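In Defense of the Dull Recipe

My sister-in-law sent me a recipe for lentil soup in January and it took me longer to find the ingredients than it did to chop the onions. I scrolled past a trip to the coast, two dogs, a divorce (I think it was a divorce, it was handled tastefully) and a long section on why you should own a better pot. I timed nothing, but I did paste the whole page into a word counter afterward, out of spite, and it came to over 4,000 words. For lentils!

Now, I know everybody complains about this. The complaint is so old it has grandchildren. But I want to make a slightly different one, so stay with me. I don't mind the story. I like a story. What bothers me is that once you finally get down to the recipe, it's gotten worse. All that care went into the part about the coast, and then the instructions say "cook until done" and wish you luck.

I learned to cook from a spiral-bound booklet that came with my mother's Erkau pressure cooker, plus a church cookbook with a coffee ring on the cover. Neither one had any personality whatsoever. The Erkau booklet told you to put in the beans, put in the water, and shut the lid until you heard the click. If you didn't hear the click, it told you to take the lid off and start over. I must have made those beans a hundred times before I was old enough to drive, and they came out the same every time, and I was so proud of them.

The church cookbook was a little looser. It had a page by a woman named Eirlys Pugh, whom I never met, and her plum cake is still the best plum cake I know how to make. Her entire introduction was "Good with cream." Then came the steps, and every one of them told you what you should be looking at. Stop mixing when you can't see flour. Take it out when the edges pull away from the tin. She even wrote that the batter would look too thick and to leave it alone, and I bless her for that every single fall, because it does look too thick and I always want to add milk. 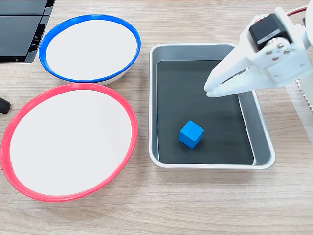 A lot of the newer recipes I try seem scared of sounding bossy. They say "to taste" about things you can't taste yet, like raw meatballs. They say "a generous drizzle." I've been handed a generous drizzle by my uncle and one by my neighbor and I promise you those are two different amounts of oil. And then there's "season well," which I followed faithfully one Thanksgiving and people are still polite to me about the stuffing.

My friend Derek Lockwood takes the other side on this, loudly, usually while eating my food. His view is that a strict recipe makes timid cooks, and you only learn by guessing wrong. He never measures. He makes a chili that's wonderful maybe one time in 4, and the other times he calls it "interesting" and puts cheese on it. I love Derek, but I've eaten a lot of that chili, and I don't think he's learning from it. He can't remember what he did last time! It's hard to learn from a mistake if you didn't write it down.

And I'd argue the strict recipe is what makes you brave later on. I mess around with Eirlys Pugh's plum cake all the time now (pears, a bit of ginger, once some very sad figs) and I can do it because I know exactly what the plain one is supposed to do. If mine sinks, I know it was the figs.

I should be fair and say that old recipes could be terrible too. The same church cookbook has something called Jarman Salad, with gelatin and canned peas, and the directions are crystal clear, and you should never follow them. Clear writing won't save a bad idea. There's also a fish pie in there that never tells you to turn the oven on. So I'm not saying everyone in the past was a genius with a wooden spoon.

All I'd like is for some of the effort to move down the page. Keep the dogs, keep the coast. Just tell me what size the onion is, and what color it should be before I put in the garlic, and whether I'm supposed to panic when the pan starts to stick. The lentil soup didn't say, so I panicked, added a cup of water, and had to boil it back down while everyone stood around eating the bread.

I did write the changes on an index card. It fits on one side, and my sister-in-law has asked for a copy.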